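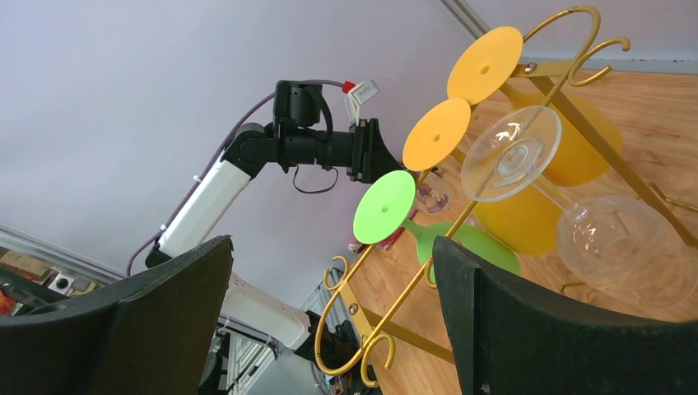
Honors society invites at Plondbridge - who got one?

tilero_kid
Sep 27, 2019
So the Bernance Society letters went out and my suite got two. I'm a junior in chem, and I seriously thought mine was spam! Anyone know how they pick? The letter says 28 of us this round and that's about it.

pengwing
Congrats!! It's GPA first, then two faculty letters. My sister got in back in July with the summer group and she never even applied.

oldquad
GPA first, sure, but they want breadth too. I had the grades and no language class, so no letter. Kind of a silly rule if you ask me.

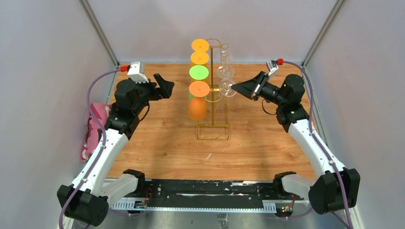
And I'd take the language class again over the dinner, which runs three hours and is mostly speeches.

pengwing
Disagree, breadth is the whole point. Otherwise it's just the dean's list with a pin.

tilero_kid
Is the dinner at Peng Hall? And do I have to pay dues?
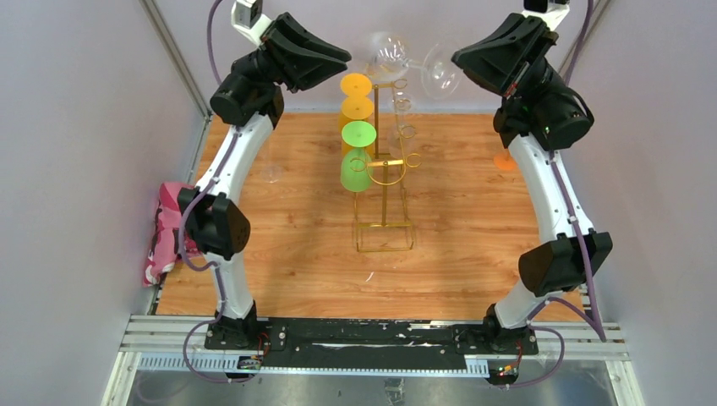

Glass rack and the two arms

oldquad
Peng Hall, yes. Dues are one time, I forget how much. Ask the registrar - they'll waive it if you're on aid.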